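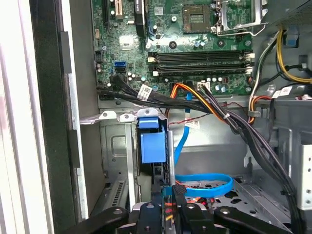 搜索 请输入关键词 搜索

分类：小小工程师 > 机器人 > 自己动手

机械手怎样学会装电脑零件

2018年7月11日　文：Yamuna Krishnan

Nolari是一间共用工坊，附近的人可以进来用桌子、工具和3D打印机。靠里的一张工作台上装着一条机械臂，大家叫它Urkata。Jagadeesh Ramasamy和Helju Liepiņa正在教它做一件事：把内存条插进一台旧台式电脑。

内存条是一块细长的小电路板，电脑用它暂时存放正在处理的东西。你打开一幅画，这幅画的数据就会先放到内存里。内存条插在主板上的长条形插槽里，插槽两头各有一个小卡扣，用来把内存条扣住。

人来做这件事，几分钟就能学会。机械臂要学很久，因为它得先弄明白几个问题。

第一个问题：插槽在哪里？

Urkata的“手腕”上有一个小摄像头，手伸到哪里，它就看到哪里。电脑程序在画面里寻找插槽的形状。内存插槽又长又直，几条平行排在一起，比较好认。可是机箱里还有许多别的东西：黑色的线、黄色的线、橙色的电源线，还有金属架子。槽的边上有时会反光，反光会让程序把边缘的位置算错。所以Helju调了好几次台灯的角度。

第二个问题：手该怎么走？

机械臂不能直接冲下去。机箱里的线绕来绕去，手指一勾，就可能把插头拽松。程序会先让手停在主板上方，看清楚，再慢慢往下。哪里能走、哪里不能走，要一段一段写进程序里。Jagadeesh写的这个程序现在已经有超过1252行。

第三个问题：要用多大的力？

内存条要用力按才会进去，按得太重又会伤到主板。人的手指能感觉到“到底了”，机械手没有皮肤，只能靠测量。Urkata在夹爪后面装了一个测力的零件，数值升得太快，电机就马上停下。

内存条还有方向。它下边的金属片中间有一个小缺口，位置偏向一边，插槽里也有一道对应的凸起。两边对上了才插得进去。如果拿反了，再使劲也没有用。程序每次抓起内存条以后，都要先检查缺口朝哪边。

处理器为什么不让它装？

主板上有一个方形的插座，是给处理器准备的。处理器负责计算，常常被叫作电脑的“大脑”。这个插座旁边有一个金属框和一根小拉杆，把它们打开，放好处理器，再合上压紧。插座里的触点又细又密，碰歪一点就可能坏掉。Jagadeesh说，等插内存条练稳了再谈这一步。现在程序把方形插座划成“禁区”，机械手经过时必须抬高。

练习的时候

他们让Urkata一遍一遍地试，每试一次，电脑就记下一行：手停在哪里，用了多大的力，卡扣有没有合上。没合上的那几行最有用。Helju把它们挑出来看，发现有一阵子手总是往左偏一点点。后来查到是摄像头的螺丝松了，拧紧以后重新校准，偏差就小了。

校准的意思是让摄像头看到的位置和手真正的位置对上。你可以自己试一试：闭上一只眼睛，伸出食指去碰桌上一支立着的铅笔的笔尖。第一次很可能会差一点，多碰几次就准了。

如果你也想看看电脑里面

找一台不再使用的旧台式电脑，请大人一起做。先关机，拔掉电源线，再打开侧板。不要拆开电源盒，它里面的零件断电以后还可能存着电。摸主板之前，先用手碰一下机箱的金属部分，把身上的静电放掉。静电就是冬天脱毛衣时噼啪响的那种电，很小的一点也能损坏芯片。

拆插头的时候捏住插头，不要拉电线。每拔一根，先用纸贴个标签，写上它原来插在哪里。拆下来的螺丝放进小盒子里。

小词典

主板：电脑里最大的一块电路板，别的零件都接在它上面。
夹爪：机械臂末端用来抓东西的部分。
硬盘架：机箱里固定硬盘的金属架子。
SATA线：在主板和硬盘之间传送数据的线。

相关文章

机械臂有几个关节？
静电是从哪里来的
给旧风扇换一个开关
Ákos Bárány的木头齿轮钟
Juso小车怎样沿着黑线走
十一月工坊开放日活动回顾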